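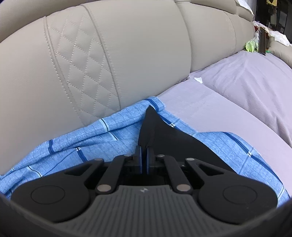

Leather care: what changes when the heating goes on

Members who keep a car with leather trim tend to ask the same questions at this time of year, and the answers given at the Trunlow evening were spread over a long discussion. What follows is a tidied version of the notes taken by Styliani Vlachopoulos, with corrections from Liviu Neagu, who ran a trim shop for many years and still does the odd repair.

Coated and uncoated hides

Nearly all leather fitted to ordinary cars in recent decades has a pigmented coating with a clear finish over it. The hide underneath is dyed, but what your hand touches is mostly the finish. This matters when choosing products. An oil or wax meant for boots or saddles will not pass through a sound coating to any useful degree. It stays on the surface, where it goes sticky and picks up dirt, and pale colours show this first.

Uncoated leather (often sold as aniline) is found in a few expensive cars and in some retrimmed ones. To tell which you have, put one drop of clean water on a hidden part, such as the lower rear edge of the cushion. If the drop sits there, the leather is coated. If it darkens the surface within a minute or so, it is uncoated, and most of the advice below does not apply. Ask before you clean it.

Heat and dry air

Coated leather does not need feeding, but the hide still gains and loses moisture through the back and through the stitch holes. A heater blowing hot air across a cold seat dries the surface faster than the layers beneath. Over many winters the finish stiffens and small cracks appear along the lines where it bends most, normally the outer bolster on the driver's side.

Seat heaters make this worse if left on high. Liviu's advice is to use the high setting for the first few minutes, then drop to low or off. He also warned against kneeling on a heated seat. The element under the cover is thin and does not like a point load, and replacing one usually means taking the cover off the foam.

Creases are a separate matter. A soft crease that closes up when the panel is pressed flat from behind is normal movement of the hide. A crease with a dark line in it that stays when the leather is pulled tight has gone through the finish. The first needs no treatment. The second should be cleaned and recoloured before it opens any further.

Cleaning method

The method agreed on at the meeting was as follows.

Vacuum first, with a soft brush head, and pull the seams apart gently with two fingers while you do it. Grit in a seam acts as a file against the thread.

Mix a mild leather cleaner with lukewarm water as the maker directs. Put it on a sponge or soft brush and work up a foam away from the seat. Apply the foam only. Wetting the panel itself drives water through the stitch holes into the foam backing, which takes days to dry in cold weather.

Work on one panel at a time and wipe it off with a damp cloth before the foam dries. Change the cloth when it is visibly grey.

Leave the doors open until the surface is dry to the touch. Do not use a hair dryer.

Quilted and pleated panels take longer. Dirt collects on the downhill side of each row of stitching, and pale thread will hold a brown tinge after the leather itself is clean. A toothbrush with very soft bristles, used along the row and never across it, removes most of this. Thread that is still brown after 3 passes is probably stained for good, and further brushing will only make it furry.

Household wipes, washing-up liquid and anything containing solvent should be kept off the finish. Several members said they had used baby wipes for years without harm. Liviu's reply was that he had recoloured a fair number of seats belonging to people who had said the same.

Dye transfer

New denim, cheap dark blankets and some coats will pass dye to pale leather, more so when the leather is warm and the fabric damp. Fresh marks often come out with normal cleaner. Marks left over a winter usually will not. A washable cover is the simple answer, but wash it twice before fitting if it is a strong colour, and take it off once a month to clear the grit from beneath. A clear protective coat also helps and needs renewing once or twice a year.

Test results

Heiðrún Ragnarsson brought offcuts of coated beige hide treated with two protectants, Jadham and Valia, and one left bare. Each was rubbed 200 times with a damp piece of new denim under a fixed weight. The bare sample turned plainly blue. Both treated samples showed a faint tint, which came off the Jadham piece with foam cleaner and came off the Valia piece only in part. One test on one hide proves little, and she intends to repeat it in January with the samples kept in an unheated garage beforehand.

Group order

Efthymia Pappas is collecting names for a joint order of cleaner and soft brushes from Chege. The minimum is 4 cases, and the full price list is on the table by the door at meetings. Payment is due when you collect. Members wanting recolouring paint should bring a sample of the leather, or remove a head restraint and bring that, as colour codes on older cars are often wrong by a shade.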